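Lost my save moving a mobile game to a new tablet, any way back?

Posted in Games on Phones and Tablets by Shona Kinnear, Nov 2, 2021

Hi all, hoping somebody has been through this one. I've been playing Clilstead (the town builder with the canals) on my old tablet since May and I'm up to level 95, which I'm a bit embarrassed about but there you go. The old tablet's battery was on the way out so I bought a new one, a different make, and set it up at the kitchen table after tea.

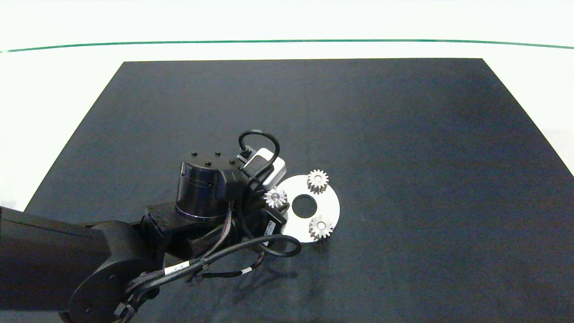
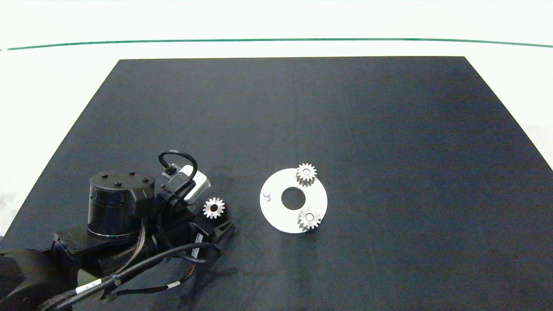
Black arm over the dark mat, both shots.

So I installed the game fresh, it asked me if I wanted to play as a guest, and I tapped yes like a dill, thinking I could sign in afterwards. Now it has me at level 2 with a mud hut and a very cheerful goose. When I go into settings and link my Urerov account it pops up a box saying there's already a town on this account and asks me to pick "keep this device" or "use cloud". The cloud one says level 19! I haven't been level 19 for months.

I still have the old tablet and the full town opens on it, 1154 gems and all. I've turned the wi-fi off on it because I got the wind up about it syncing the wrong way. I haven't picked either button yet. What do I do? I'd rather not email support if I can help it, I tried them once over a missing hat and got a form letter.

Hamish Munro
Don't press anything on the new one! You've done the right thing leaving that box alone.

I had nearly the same mess when I swapped phones. What's happened, I reckon, is that you linked the account early on, it saved at level 19, and then the link dropped off at some point (mine did it after I changed my password) and the game just kept saving to the tablet without telling you. So the cloud copy is old and the real town only lives on the old tablet.

What I did was this. Close the game on the new tablet, properly, swipe it away. Then on the old one, turn the wi-fi back on and open the game. Go to settings, then account. If it says "not linked" down the bottom, link it from there and you'll get the same two buttons, except this time you want "keep this device" – on the OLD tablet, please read it twice before you tap. It'll churn away for a bit. Mine sat on the spinning wheel long enough for me to feed the dog and I was sure I'd killed it, but it came good.

Then there's a little line under your town name with the time of the last cloud save. Check that it's changed. Once it has, go to the new tablet, open the game, link, and choose "use cloud". It should show level 95 in the box before you commit. If it still shows 19, back out and give it longer.

Take a screenshot of your town and your gem count on the old one before any of this. I had to send support one for a different problem and they were a lot quicker once they had a picture with the player code in it. The code's in tiny grey letters on the settings page.

One thing I'm not certain of is gems. Mine carried across fine, but I've seen people say that bought gems are tied to the app store you bought them from. If your new tablet uses a different store you might want to spend them first. I'd put them into the second harbour myself, but I'm a harbour man.

Rosário Paiva
just uninstall and reinstall, fixed it for me

Hamish Munro
Please don't do that on the old tablet, Shona. If the town is only saved on there, uninstalling will wipe it. On the new one it won't hurt, but it won't help either.

Rosário Paiva
oh yeah i meant the new one sorry. mine was Faltell anyway not this game

Eilidh Haldane
Adding to Hamish's, which is mostly spot on. Update the game on the old tablet before you link. If the two tablets are on different versions, the older one can refuse to upload, and the error it gives you is only "something went wrong, try again", so you'd never guess. If the old tablet is too old to take the update, that's when you do need support, and you should ask for a manual transfer in the very first line so it goes to a person.

Also keep the old tablet plugged in while it uploads if the battery's crook. And hang on to it for a week or two before you reset it or hand it on to the kids.

Shona Kinnear
Thank you both! It did need the update, so good call, Eilidh. Linked it from the old one, said "keep this device" out loud as I pressed it, and the new tablet now shows level 95 in the box. I'd already spent the gems on the harbour. Going to miss the goose.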